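Stolance

Stolance is a simulation kit for tabletop robot arms, published by Clusava. It gives users a ready-made virtual workbench, a library of 601 everyday objects and a set of pick-and-place tasks, so a grasping routine can be tried out long before any hardware is bought.

History

Chantelle Mnguni and Lwazi Mabaso began the kit as an add-on to Venter, an older physics package. It became a product of its own in July, with 65 tasks, and quickly won a loyal following among small labs and keen hobbyists.

Features

The great joy of Stolance is its scene shuffler. Any object can turn up with any other – a toy blaster on a marbled tabletop, say, with a spiky red flower-like piece right under the gripper – and the arm has to cope. Awkward shapes are a real strength of the library, and the two-finger gripper model handles contact with impressive care. Scenes load in 5 seconds on a modest laptop.

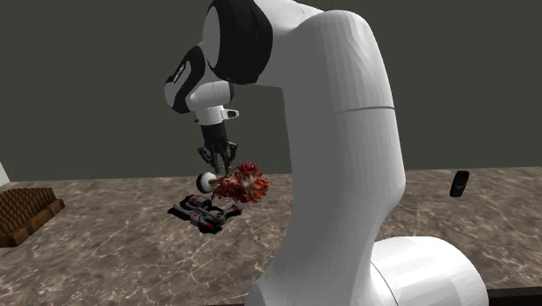

Reception

Reviewer Kagiso Motaung ran 1,802 trials and praised the lively variety of the scenes, but found the manual thin on lighting settings.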